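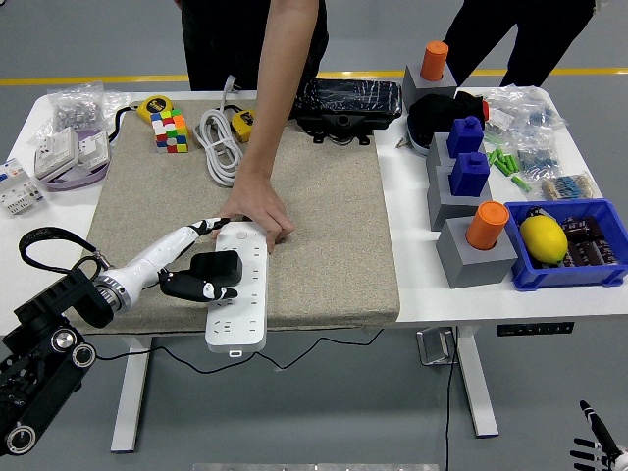

Section 4. Setting up your channel before the first upload

The steps in this section were written for creators joining the Fevton video network with a channel that already exists somewhere else. If you are starting from zero, read them anyway, but skip step 3.

Before you begin

Have your channel login, the email address you gave Fevton, and a banner picture ready. The sign-up page says the whole job takes seven minutes. It took Darcy Brunton 40, and she had done it before on a different account.

4.1 Claim the channel name

1. Sign in and open Channel, then Identity.
2. Type the name exactly as your viewers know it, with the same spacing and capitals.
3. If you have an existing channel, paste its address in the Linked Channel box and press Verify. A code goes to your email.
4. Enter the code. The page should show a green Linked label.
5. Press Save at the bottom. The Save at the top only saves the banner.

Note: The name checker will tell you that a name is "highly memorable." It said so about every name we tried, including one made of the letter q typed nine times. Ignore the rating.

Caution: A name can be changed once. After that you have to write to support, and Yaw Issahaku waited from March until July for his.

4.2 Write the About text

1. Open Channel, then About.
2. Say what you make and how often you post. Two or three sentences will do.
3. Leave the Achievements box blank unless you can link to something that backs it up.
4. Add a business email that is not your personal one.
5. Press Preview and read it on a phone.

Fan pages and biography sites copy this text word for word, mistakes and all. If you write that you are an actor on the strength of one background part, expect to see it repeated for years. Follower totals go stale too, so keep them out of the About text. The live count sits next to your name whether you want it there or not.

Note: The Suggest button will write the text for you. We have yet to see a result that didn't call somebody a "rising sensation."

4.3 Connect a sponsorship service (optional)

Fevton currently works with two, Flusa and Nalier. Both promise to match you with brands. You may want to hold off until you have posted for a while, as early offers tend to be discount codes for things you then have to buy.

1. Open Income, then Partners.
2. Pick one service. Connecting both leads to double emails and, in the 2024 version of the app, to double entries in the payout list.
3. Read the permissions screen. Switch off Post On My Behalf, which is on by default.
4. Set a minimum offer. If you leave it at zero, you will get offers of zero.
5. Press Connect.

Caution: Disconnecting a service does not cancel a deal you have already accepted. Finish it or cancel it in writing first.

4.4 Check the audience settings

1. Open Audience and choose the main language of your videos.
2. Answer the Made For Children question truthfully. It changes comments and ads on every video — old ones included.
3. Set comments to Hold For Review.
4. Leave Growth Boost off. The help page describes it as "smart reach" and gives no further detail. In our trial on the Setiawan cooking channel, views went up and watch time did not move.

If the Linked label from 4.1 has disappeared by this point, sign out, sign in and repeat steps 3 to 5 of that part.

Go on to Section 5, Uploading and Thumbnails.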